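Can a plastic party cup really work as a utensil holder, or is that just something people say?

Asked in: Home organizing > Small spaces
Asked 02/04/2025 by Plandix_renter
Viewed 255 times
3 answers

I have very little drawer space and a short run of counter. Every "small space" list I read tells me to stand my utensils in a cup. Some of them mean a heavy ceramic crock, fine, but plenty of them mean an ordinary tall plastic party cup, the kind you drink out of at a cookout. I don't believe it. Those cups weigh nothing. They're narrow at the bottom and wide at the top, and a spatula is mostly weight up high.

I tried it with a ladle, a wooden spoon and a slotted turner. It went over twice before I'd finished dinner. My sister says I'm doing it wrong. She owns a Trolon countertop carousel, so I'm not sure why she gets a vote.

Things I'd like to know:

Has anybody used a plain plastic cup for more than a week without giving up?
Do I need to put something in the bottom, and if so what? I've seen rice suggested and that sounds like an invitation to bugs.
Is the carousel type worth buying? The one I looked at takes up as much counter as a toaster.

Please don't tell me to hang things on the wall. The lease says no holes and the stick-on hooks have come down every time.

Answer 1
by Wu
Marked helpful by 2 people

Just get a mason jar. Heavier, free if you eat pasta sauce. Problem solved.

Comment from Plandix_renter: Pasta sauce jars here have a mouth too small for three handles. I did check.

Comment from Wu: Get a bigger jar then

Answer 2
by Tin-yau Shek
Marked helpful by 9 people
Chosen by the asker

I was as doubtful as you are and I still think most of the advice on this is junk, but the cup can be made to work if you don't ask much of it.

Your ladle is the problem. Anything with a heavy end should stay out of a plastic cup, full stop. The same goes for tongs, which spring open and shove everything else sideways. What's left for most of us is light stuff: a plastic turner, a silicone scraper, a basting brush. Two pieces in a cup, or a third if it's really light. Once you're cramming them in you have to hold the cup down to pull anything out, and at that point you might as well use the drawer.

On weight in the bottom: skip the rice, you're right about that. I've used clean aquarium gravel in a zip bag, pushed down flat. It helps a bit. It does not turn a plastic cup into a crock, whatever the video says. Doubling up two cups does close to nothing for tipping, they just go over together.

What made more difference for me was where the cup sits. In the open it gets knocked by sleeves. Stand it right up beside something square and solid and it has one side covered at least. A box, a canister, the bread bin, whatever you already own. If the handles lean, turn the cup so they lean toward the box.

A few other things from doing this for a while:

Put a strip of tape low on the cup if you have more than one going. I use blue because it comes off clean. Up near the rim it gets wet fingers on it all day and peels.

Dry the handles before they go in. Water runs down and sits in the bottom, and you won't notice until it smells. Tip the cup out and wash it when you think of it.

Keep a small mat in front for the one you're using. Otherwise it goes back in the cup dirty, and now the cup is dirty too.

As for the carousel, I had a Punosis one, not the Trolon. It turned nicely for a month and then it ground. I gave it away in August and haven't missed it. Maybe the Trolon is better made. I wouldn't pay to find out.

So, does it work? For a couple of light utensils, yes. For a full set, no, and I don't believe the people who say otherwise. I keep the cup on the right of a red box with a wooden frame, two handles standing in it, and a pink oval mat in front. The ladle lives in a saucepan.

Comment from Plandix_renter: OK, accepting this one, mostly because you agree with me about the ladle. I'm going to try it beside the bread bin – not holding my breath.

Answer 3
by a former member

The crock my mother had lasted her whole life. Plastic is plastic. I would also check that nothing in there is sitting near the stove, those cups go soft. Not sure about gravel, sounds noisy.

Photo added to Answer 2 by Tin-yau Shek

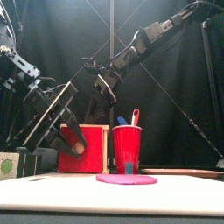 Related questions

Do drawer dividers waste more room than they save?
How do I get tape residue off plastic?
Is a dish mat any better than a folded towel?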